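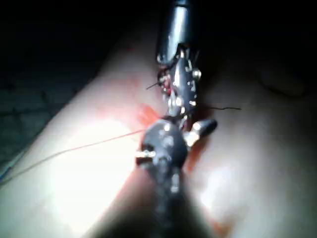 **Call for Participants: Independent Review of the Hadosier Instrument Training Service**

Posted 2020-08-24

The Plilimthorpe Center for Surgical Skills invites applications from surgeons, surgical residents and operating room nurses to take part in a paid review of the Hadosier training service. Hadosier is supplied by Stoter and is offered to hospitals as a yearly subscription. It combines bench time on a two-instrument robotic system, a supply of tissue pads and suture, and written feedback on each exercise. The Center has been asked by its member hospitals to assess the service before any of them signs a contract.

## What participants will do

Each participant will attend two sessions at the Center's skills laboratory. The first covers instrument handling and needle passing. The second covers suturing and knot tying, with threads of different colors placed in the same pad so that separate passes can be told apart at close range. Sessions last 100 minutes, including a short break.

After each session, participants will complete a questionnaire on the following points:

- response and reach of the wristed instruments when they work close together
- visibility of the thread and the instrument tips, including under strong light
- feel and durability of the tissue pads
- clarity and usefulness of the feedback supplied by Hadosier

No patients are involved in any part of the review. Participants' individual scores will not be shared with their employers or with Stoter.

## Who may apply

The Center seeks 11 participants. Applicants must hold a current clinical post or be enrolled in a surgical residency. Prior experience with robotic instruments is welcome but is not required, and the group will include both new and experienced users. Persons who have been employed by Stoter, or who have received payment from the company, are not eligible.

Persons who took part in the July trial of the Kalniņš bench system may apply and should state this in their application.

## Payment and expenses

Participants will receive $162 for each completed session. Parking at the Center is free of charge. Travel costs will be repaid on receipt of a signed claim form, which must be approved before the journey is made.

## How to apply

Applicants should send a one-page résumé and a short statement of their experience with suturing, whether open, laparoscopic or robotic, to Laiba Arain, Review Coordinator. Residents must also include a letter of permission from their program director. Questions about the exercises or the equipment should be addressed to Lorcan Flanagan, Laboratory Manager.

Applications are reviewed in the order in which they are received. The call will close when all places have been filled.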